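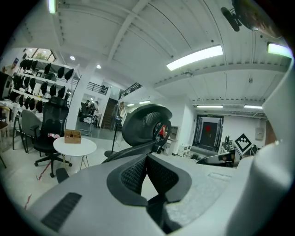 *Kistmont, Jun 25, 2026*

**Ticket 129 - open day demo, gripper drops out mid-run**

Status: open, workaround in place

Visitors due at 11, so keeping this short.

- First run fine. Second run the hand-held unit lost tracking next to the black mesh chair, log full of "pose jump". Same on the third.
- Restarted the Prultetti software, no change. Swapped the cable, no change.
- Battery at 81%, so not that.
- Marker over by the dark equipment on the right: wiped it, re-ran the calibration. Better but still jumps when the chair back gets close.
- Turned exposure down two steps for the strip lights. Eight clean runs after that - then one bad one, obviously.

For the demo: stay on the pillar side of the chair, go slow, dont tilt the gripper up at the ceiling lights. If it drops, hold still and press reset once. Not twice, it forgets the calibration.

Shabalala group want a go themselves. Fine by me but only with the old profile loaded.

Still to do: send logs to Juvier suport, ask if the August update touches exposure. Leave ticket open til they answer.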